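Section 4. Room set-up and first pick-up routine

Applies to: Varel two-arm unit with Promby task package
Revised by Ekene Okeke, 8 May 2021. Replaces the April draft.

Read this section before you use the quick card supplied by Stinelberg. The quick card says the unit is "ready for any room." We were not able to confirm that, and the steps below assume it is false until your own room proves otherwise. Where our advice differs from the card, follow this section and note the difference on your acceptance sheet.

4.1 Before you start

You will need the unit, its charging lead, the printed log sheet, and a second person who can reach the stop button at all times. The sales brochure shows one operator. Use two.

1. Choose a small room with a level floor. Low carpet is fine. Deep pile has not been tested by us, and Stinelberg has not sent test results for it.

2. Clear the floor between the unit and the work area. Leave the furniture you normally keep there. A demo in a stripped room tells you nothing about the room you are paying to have tidied.

3. Route all cables behind the unit or to one side and check them again after every move.

4. Put a fresh liner in the wastebasket and fold the rim over the edge.

CAUTION: Thin plastic liners are hard for the depth sensing to read. The package lists "bags and films" as supported. Treat that as a claim until your log sheet shows it.

4.2 Fingers, covers and sleeves

5. With the power off, open and close each finger by hand. Stop if a joint catches. Do not oil it.

6. Check the fingertip pads for lint and grit. Wipe with a dry cloth.

7. If you use a fabric sleeve on the forearm, pull it back far enough that the fingers can open fully. Loose knit fabric can slide toward the hand when the arm points down.

NOTE: The optional covers are sold by Buzatu as extending pad life. No figure is given for how long a pad lasts without one, so we have no way to judge the saving. Buy one set, if any, and keep your own record.

8. Turn the power on. Wait for the steady tone before stepping inside the marked area.

4.3 Setting the start pose

9. Select ROOM, then START POSE. Both arms should come forward with the hands open and apart.

10. Look at the hands from the side and from behind. If either one is closed, or if the arms are touching each other, press STOP and go back to step 5.

11. Confirm on the tablet that the table and the wastebasket have each been given a label. If one is missing, add it by hand. Expect to do this more often than the card suggests.

12. Write down the labels the unit chose before you correct them. The tablet does not keep the wrong ones, and those are the ones you will want when you talk to support.

4.4 First routine

13. Set speed to 20 percent. The factory setting is 79 percent. We see no good reason to begin there.

14. Select one item only. Do not select TIDY ALL on the first day.

15. Start the routine and keep your hand near the stop button. Watch the wrist view on the tablet when the arm goes low. Floor items, liners and table feet can sit close together in that view, and the outlines on the tablet may run into one another.

16. Let the routine finish or press STOP. Do not reach in to help. A routine that needed help counts as a failed run and should be logged as one, whatever the tablet reports.

17. Repeat 3 times without changing anything in the room. If the result varies, log every run, including the good ones.

CAUTION: Do not leave a full or open drink on a table during early runs. A capped bottle is acceptable.

NOTE: The tablet shows a green check mark when the arm has completed its motion. It does not mean the item is where you wanted it. Look in the basket.
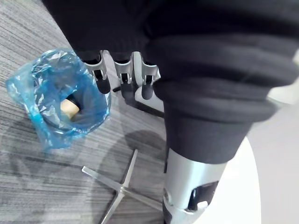
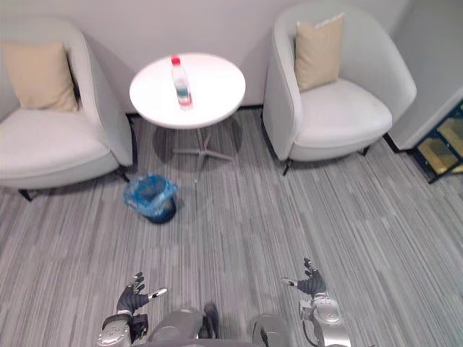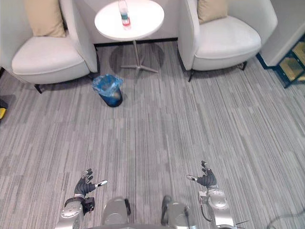

Fig. 4. Lounge set-up. First picture: wrist view, hand above the blue bag. Second and third pictures: head view, both hands open, lined wastebasket on the carpet near the table.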